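Home | Sets | Notes | Search
Search this site: Go

# Rilholm candy jar set

Notes by Ionuț Ene, updated 10th October. The set has 119 clips of one task: lollipops are put by their sticks into the lid of the jar.

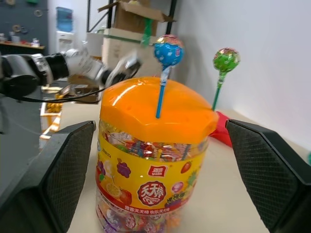 Jar with orange lid, blue lollipop standing in it, green one rising from behind its edge.

## Labels

Each clip has one label file, with the lollipop color and the final state. Please use "standing" only if the stick is in the lid. A lollipop on the table, like the red one left of the jar, gets "lying".

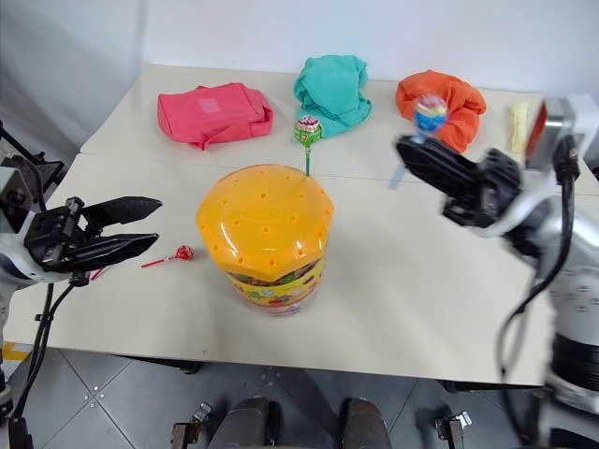 Clip names start with the table name, Jelonis or Nameden, and never with the color. I changed this in February. For the color field, write the color of the stick, so the one at the back right of the lid is "green", although its wrapper top has also purple and pink.

Print this page | E-mail this page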